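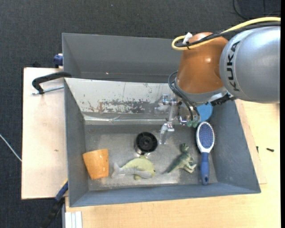

*Grey basin on a light wooden table*

# Riller Roasting Tin, 40 cm

A roasting tin is a tray with ambitions. Ours is steel, enamelled in dark blue, and has one job: getting a cauliflower, a chicken or a heap of parsnips properly brown without welding them to the bottom.

The Riller is the second tin we've sold under the Gedarora name. The first was handsome and warped with a loud bang at 200 degrees, usually just as guests were sitting down. Normunds Eglītis redrew the base with a shallow ridge down the middle and the bang has gone. Some customers say they miss it.

## What you get

- One tin, 40 cm long, with 2 fixed handles wide enough for a hand in an oven glove
- A flat wire rack (the parsnips won't need it)
- A card with Vira Melnychuk's roast potato method, which is bossy but correct

## Using it

Heat the tin empty for ten minutes, then add the fat, then the veg. Leave gaps. Crowded vegetables steam, and steamed sprouts are how people come to hate sprouts.

It's fine on gas and electric hobs for making gravy. On induction it works but hums, in a key Reshma Ndlovu in our shop says is B flat. Please don't use it in the microwave. We had a letter.

## Cleaning

Hot water, a soft brush, a bit of patience. The maker says dishwasher safe, and so it is, though the rim goes dull after a year or so and you'll have to decide how much you care. Burnt sugar comes off with an overnight soak. Don't go at it with wire wool - the enamel will chip, and chips aren't covered.

## Does it fit my oven?

Measure the shelf, handles included. The tin is 40 cm with them, so it goes in any standard 60 cm oven. It doesn't go in the small top oven of a double, however hard you push.

## Stock

We have 168 left from this batch. The cream version, Honari, is back in June. The Machala lid fits both and is sold separately, for reasons Radek Štefanec in accounts can explain at length.

Returns within 30 days, washed please.

Page updated 15 April 2023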